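The Long Way to a Lectern

Roswitha Koller taught her first evening class at Mistimdale College to a room of 18 people, most of them older than she was and all of them tired. "I had prepared for three weeks and I got through it in 40 nervous minutes," she says, laughing, over the second of what will be several cups of tea. "So I asked them about their jobs, and we stayed until they locked the doors."

She was paid by the hour then, one term at a time, and every November she would start wondering (as you do) whether there would be a spring. There was a desk she shared with Konrad Bachmann, who taught statistics and had the drawer that closed. They left each other notes about students, about the heating, and once, memorably, a whole lasagna.

These days both of them are permanent, and Koller runs the first-year history course, with 300 students and a reading list she trims every summer and then somehow makes longer again. She still learns as many names as she can before the first essay comes in. Bachmann thinks she's mad to try, and says so often, but I noticed he had a class list taped inside his own cupboard, with little pencil notes on how to say everybody's surname.

She has kept the evening class, too. It meets at six, and they still run over.

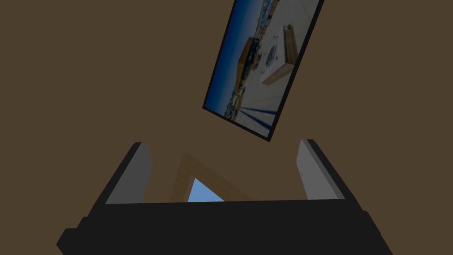
A framed view of a tan building under a deep blue sky.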